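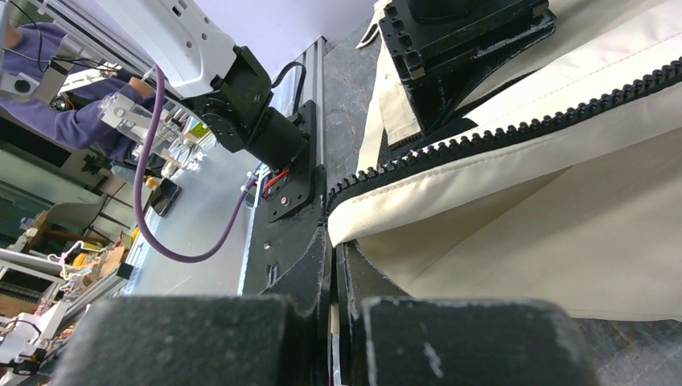
Black grippers, up close

From: Flurina Hubmann
To: film-talk list
Subject: Re: Zlata Kushnir's next one

Oh, this made my morning! I'd heard she was circling something with Soltani, but I had no idea Kokurance was already cast and ready to shoot in September.

Tanvir Ranasinghe wrote:
> Word is Zlata has signed on for Kokurance, the mountain
> rescue drama Soltani has been sitting on for ages. Lensa
> Wolde plays the sister. They want up to 600 extras for the
> festival scenes. Does this mean Genen 2 is dead?

I don't think it's dead, Tanvir. Engelbert Mayrhofer told the crowd at the Clonier screening that he's still rewriting the second half, and he sounded pretty cheerful about it. There were 400 of us packed into that room and I'm sure I clapped the loudest. He wouldn't say whether Zlata is coming back, but he grinned when somebody asked.
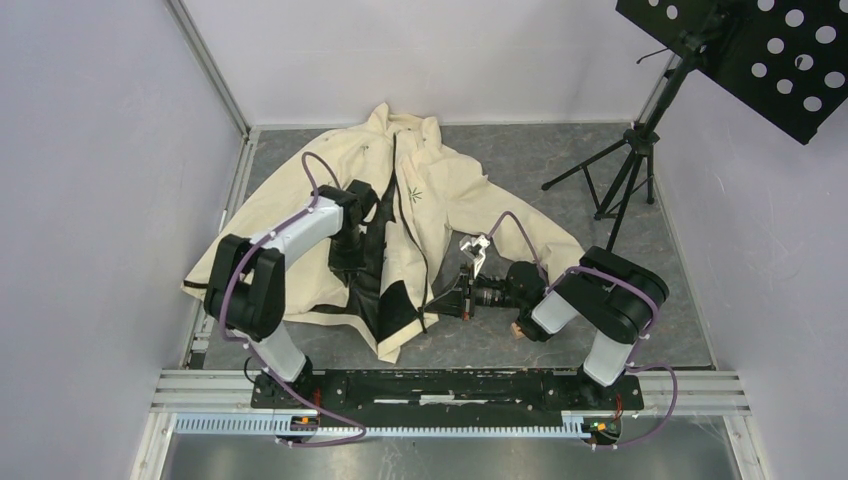

And Lensa as the sister, what a great pick! She had maybe ten lines in Genen and I still remember every one of them (the phone call on the ferry, come on). Put those two in a snowed-in cabin for 100 minutes and I'd be happy with no rescue at all.

My one worry is the dates. If Kokurance runs into winter, she can't be doing the stage play too, and I already have my ticket for that. Has anyone seen a word from the theater? Their page still lists her as of 9 this morning.

Also, Tanvir, where did you hear about the extras? My cousin and I would sign up tonight.

Flurina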